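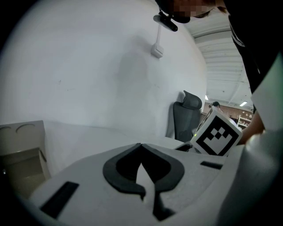 How to get a copy of a police report in Merkbridge

Updated 29/12/2022

Quick version for people in a rush. Car broken into, fender bender, theft, whatever — your insurer will want the report and it won't come to you by itself. You have to ask.

Before you start

Get the case number. It's on the card the officer gave you. Lost the card? Call the non-emergency line, not 911, and give them the date, the street and your name. They can look it up but expect to hold.

Also need:
Photo ID
Your address at the time of the incident (if you've moved since)
Payment. Card or money order, no cash at the window anymore

Step 1. Figure out which report you want

There are 2 kinds. The incident report is the short one, basic facts, who and where. The full report has the officer's narrative and any witness statements. Most insurance claims only need the short one. Ask your adjuster first, saves you a second trip.

Step 2. Fill out the request form

Pick it up at the records window on Vasham Street or print it from the city site. Write the case number on every page. Check the box for "involved party" if you were the victim, driver or owner. Miss that box and you get treated as general public, and general public gets a lot more blacked out.

Step 3. Turn it in

In person is fastest. Mail works, just include a copy of your ID and a stamped envelope. Email requests opened up in September, but attachments over 4 pages seem to bounce so split them up.

Crashes on the Cunetti Parkway are handled by the county, not the city. Different window, differnt form. Don't stand in the wrong line like I did.

Step 4. Wait

Short report, usually a few days. Full report takes longer, and if the case is still open they can hold parts of it back. You'll get a letter saying what was witheld and why. Keep the letter.

If they say no

You can appeal in writing. One page is plenty. Case number, date you asked, date they refused, what you want. Send it to the records supervisor and keep a copy for yourself.

If something in it is wrong

Wrong plate, wrong spelling, wrong street — ask for a supplement. They won't rewrite the original but they'll attach your correction. Bring proof, like a registration or a receipt. If stolen items got left off, add them now with values. My bike was down as $200 and it was a $2,000 bike. Took one supplement form and the receipt from Bashir Cycles.

Records window is closed on city holidays. Call before you drive over.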